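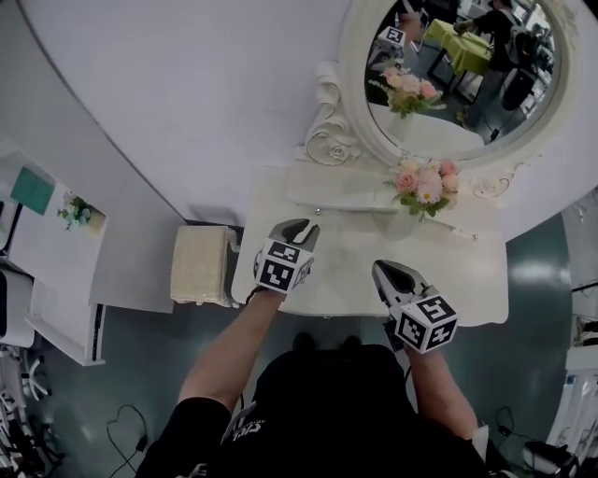 Lerko Hand-Held Gripper Pair, Club Edition

For school robotics clubs and student projects. One gripper per hand, each with a marker cube and two finger jaws.

Price: $845 per pair
Recommended age: 13 and up
Club loan: 6 weeks, January start

Spare jaws are sold separately - order them with the pair to save on shipping. Teams entering the Volmont tabletop challenge should check the rules on marker size first.

Class orders: Brynhildur Ravn, Clallska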